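How do you start walking again after a long winter?

naveed bangash
Posted July 7, 2021

I more or less stopped moving last November and only got going again a few weeks ago. I do the river path in Purnthorpe after work and get in 4000 steps on a good day. My shins ache the next morning, and on the days I skip lunch I feel shaky by the time I get home. Should I push on to the usual big number or stay where I am for a while? I'm 52, no health problems that I know of.

3 answers

szekeres_m

Stay where you are until the shins settle down. After that add 1000 steps a week, no more, and drop back if the ache returns. Check your shoes too. Mine looked fine on top and the heels were worn flat.

For the shakiness, eat something an hour or so before you go. A banana or toast with peanut butter is enough.

It also helps to have your stuff ready the night before. I used to lose half my evening looking for earphones and a charger, and by then I didn't feel like going out. Now small things have a set place by the door.

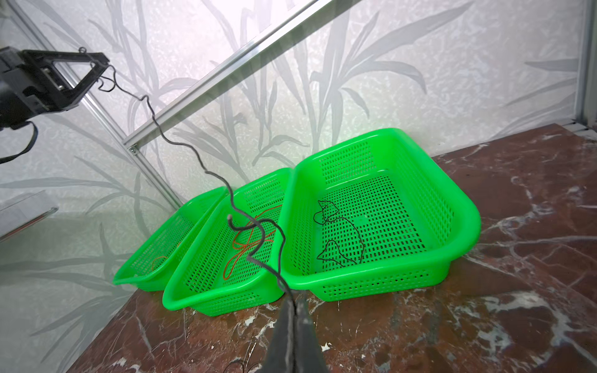 Green baskets, black and orange wires inside

I walk 4 evenings a week and take the other days off. If one shin hurts in a single spot when you press on it, see a doctor before you walk any more.

Tokton

just walk more, it goes away

Grorwood Jen

I wouldn't ignore it like the post above says. Slow down for the first few minutes and do calf stretches when you get back - hold each one for a slow count of twenty. Grass or dirt is easier on the shins than pavement if your path has any.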